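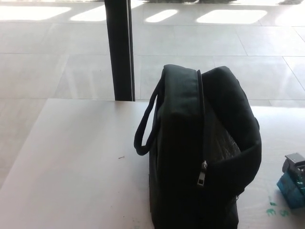 Trygve Lindholm had been packing for his sister's wedding since four in the afternoon, and by suppertime he had got as far as deciding on the bag. It was the bag he took everywhere, to the dentist and to Galbraith and once, by mistake, to a funeral, where it had turned out to hold only a wet swimsuit and a jar of mustard. He set it on the pale table in the back room, where he did his painting and his bills, and stood in front of it with his hands in his pockets. It was a black bag with soft padded sides, and it sat up by itself, with its handle drooping down on the left like the ear of an old dog, and next to the green smudges he had never managed to scrub off the tabletop it looked rather formal, he thought. It looked like a bag that had been invited.

The green was from the boat. He had painted the boat in July, the whole of it, in a shade the man at the hardware store in Kekport called Harbor Teal and which his sister, when she saw it, called a cry for help. Ingrid had always had opinions about color. She had opinions about most things, and for the past two months she had been sending him those opinions by mail, in long envelopes, on the subject of the wedding. He was to bring a dark suit. He was to bring proper shoes. He was to bring their mother's tablecloth, ironed, and folded in such a way that it would not need to be ironed again, and he was to bring a speech.

The suit was easy. He laid it over the chair, jacket first and then trousers, and brushed at the shoulders a little. The shoes were easy too, although one of them was under the stove and took some finding. The tablecloth he had ironed that morning with the radio on, and he was proud of it. It was a big white cloth with a border of blue cornflowers that their mother had stitched one winter when the roads were closed, and there was one cornflower near the corner that had come out with too many petals, so that it looked more like a daisy with a cold. When they were small he and Ingrid used to fight over who got to sit by it. He had no idea why. It was just the best place at the table, and they both knew it.

He rolled the cloth up in tissue paper, the way the woman at the laundry in Prellen had shown him, and set it down in the bottom of the bag. Then he took it out again, because it seemed to him that the shoes ought to go in first. Then he took the shoes out, because of the polish. He wrapped the shoes in a towel. He put the towel in a paper sack from Veletti's, which still smelled pleasantly of rye bread, and he put the sack in the bag and the tablecloth on top of it, and the shirt on top of that, and pulled the zipper up and down a few times to see whether it would object.

That left the speech.

The trouble with the speech was that he had written it four times. The first one was very short and said that he was happy for them both, and when he read it out loud to the kitchen window it was over before the kettle had boiled. The second was so long that he had to sit down in the middle. The third had a joke in it about the goat, and he had gone to bed very pleased with the joke about the goat, and had woken up at five in the morning quite certain that it could not be told in front of the groom's mother. The fourth was mostly about their own mother, and he hadn't been able to read that one out loud at all.

He took the four of them out of the drawer and spread them on the table beside the bag, well away from the paint, although the paint had been dry for ages. He read them through standing up. It was getting dark by then and the gulls had gone quiet over the boatyard, and somewhere down the hill a person was trying to start a car, and stopping, and trying again. Trygve found himself listening to the car. He wanted it to start. He noticed he was holding the goat speech against his chest with both hands, and he put it down.

There were 212 people coming to this wedding. Ingrid had told him so in one of the long envelopes, and underlined it. He did not believe he had ever spoken to 212 people, not if you added up everyone from the beginning, the schoolteachers and the ferry crew and the man with the Harbor Teal. He mended nets and outboard motors, and both of these let you get on with things in silence — it was one of the reasons he liked them.

The telephone rang while he was thinking about this.

"Have you packed?" said Ingrid.

"Nearly," he said. "The tablecloth's in."

"Folded?"

"Rolled. In tissue."

There was a pause on the line while she considered rolling. He could hear a great deal of noise behind her, plates and a dog and somebody laughing, and under it the small dry sound she made when she was pulling at the skin beside her thumbnail. She had done that since she was six.

"Is the funny one still on it?" she said. "The one with the petals?"

"Of course it is. Where would it go?"

"I don't know," said Ingrid. "I just thought about it today and I wanted to ask. I want it at our end, Tryg. By me and you. I don't care where anybody else sits, I've moved them all around so many times I've stopped caring, but I want that corner at our end."

"You had it at Easter," he said.

"I did not have it at Easter!"

"You did. You had it at Easter and you spilled on it."

She laughed then, properly, and he laughed too, and they stayed on the telephone for a good while after that and talked about nothing much, the train and the weather and whether he ought to bring the dog. When he had hung up he went back to the table and turned over the goat speech, which had a clean side, and hunted up a pencil, and sat down next to the bag. He wrote, There is a flower on this tablecloth that my sister and I have been fighting about for most of our lives. He looked at it for a bit, and then he moved the lamp closer and kept going.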